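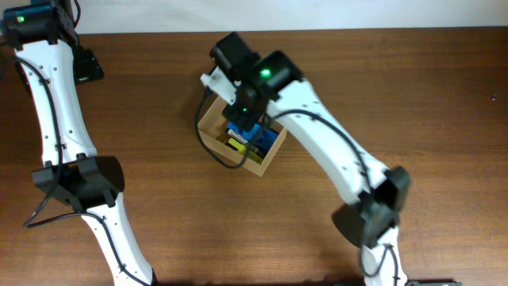
I've been putting off dealing with the table since we moved to Ascombe, and in February I finally sat down and worked out what it needs. It came from a used furniture place called Grula that was closing out its warehouse. I paid $282 for it, delivery included, which I thought was fair for wood with that much grain in it.

It's 72 inches long. I measured the wall before I bought it and forgot to measure the stairs, so the legs came off in the hallway and went back on in the room. One of the bolts has never tightened properly. I have a replacement on order.

The finish is the main question. It was sold to me as oiled, but oil doesn't usually shine like this one does. I put a drop of water on a corner and left it for an hour, and it was still sitting there when I came back. My guess is a wipe-on varnish over a stain. The color changes a lot depending on the time of day. In the evening it looks red, and by mid-morning it's plain brown.
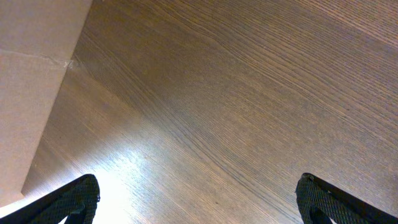 The glare bothers me more than the color does. If I sit on the window side after 2 in the afternoon I have to move my chair. I tried a can of Ostrowski paste wax on the underside with a gray pad, and it knocked the shine down to something closer to satin. It took over an hour to do a section the size of a cutting board, so the whole top will be a weekend job.

The floor covering is next on the list. It's beige and it came with the place, and I don't want wax on it, so I'll put down an old sheet first. The seams could use some attention too. Gridemow quoted me for restretching the room, but I'm going to wait until the table is finished and out of the way.

For now I'm using coasters and keeping the blinds half down in the afternoon.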